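Neneo Motion - dual-arm planning and control software

Lulico > Products > Software > Neneo Motion

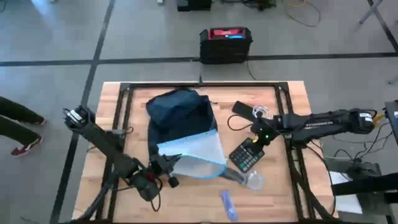
Two arms over a mixed table: cloth, bag, calculator, remote, clear cup.

Neneo Motion 2.4. Planner, perception and operator console in one install. For two-arm cells on tables and benches. Runs on your own PC, no cloud account needed.

In stock (download). License key by email, same working day if ordered before noon.

What it does

Plans both arms together, in one shared space. Not two planners taking turns. Left gripper low over soft goods, right gripper working a hard object a short reach away - normal case for us, no zones to draw by hand.

Cell frame goes in as a collision model. Posts, crossbars, table edge. Measure it once, type it in, or load a STEP file. Cable slack can be added as a keep-out volume per link. Do this, please. Most support tickets in the first week are cables.

Perception

Fixed camera input, one or two views. Segments the table into objects and gives each one a grasp list, ranked.

Rigid stuff (remotes, calculators, boxes): works out of the box.
Cloth: edge and fold candidates, regrasp planning with the second arm.
Thin film and bags: supported, beta. Expect some bad picks where film lies on top of fabric, the mask tends to merge them. Split tool in the console fixes it by hand.
Clear plastic: needs the Clearview add-on. Without it a clear cup lying on its side may come back as nothing at all, or as two small objects. Add-on is included in the Lab license.

Control

Streaming joint targets with force limits per arm. Stop on one arm holds the other, default. You can change that to independant stop in the safety tab but read the manual page first.

Drop-in drivers for the Nernent arm series, left and right mount. Other arms through the generic joint driver, you supply the URDF and limits. Gripper driver is seperate from the arm driver so mixed grippers are fine.

Console

Live view with masks and both planned paths drawn over it
Replay any run, step by step, with the planner log next to it
Edit grasps by dragging, re-plan, compare
Export to plain CSV or HDF5
Presence input: wire your scanner or mat to it and the arms slow down while a person is at the table

Numbers

Control loop: 200 Hz
Joint states kept in live buffer: 700
Grasp candidates per pass, max: 784
Planning timeout, default: 450 ms (change in Settings > Planner)

What you need

Linux PC, 32 GB memory, a recent discrete GPU. Wired network to both arm controllers, same switch. Laptop works for replay and editing, we don't support it for live control.

Licenses

Bench - one cell, two arms, one year of updates
Lab - up to five cells, Clearview add-on, source for the drivers
Site - ask us

Keys are tied to the cell not the PC. Swap the PC whenever, just release the key in the console before you wipe the disk. Forgot to? Mail us, we reset it.

Setup help

Remote session included with every license. On-site setup in the Nordics and Baltics through our partner Grīnberga, booked seperately, quote on request. Have ready: table size, arm base positions, camera height, and a short list of what will be on the table.

Changed in 2.4 (11 Feb 2026)

Faster re-plan after a dropped object
Cloth heaps no longer counted as rigid when folded tight
Console remembers window layout
Fixed: right arm driver lost gripper state after network reconnect
Known issue: mask colors swap between views with two cameras. Cosmetic. Fix comming in 2.4.1

Older versions: 2.3 and 2.2 still on the download page. 2.1 and below, no.

Questions before ordering: Oskari Ionen handles presales, use the contact form and pick "Neneo". (Form shows his name as Oskari Ikonen, that's the right spelling, will fix here.)

Related: Clearview add-on / Generic joint driver / Calibration board, printed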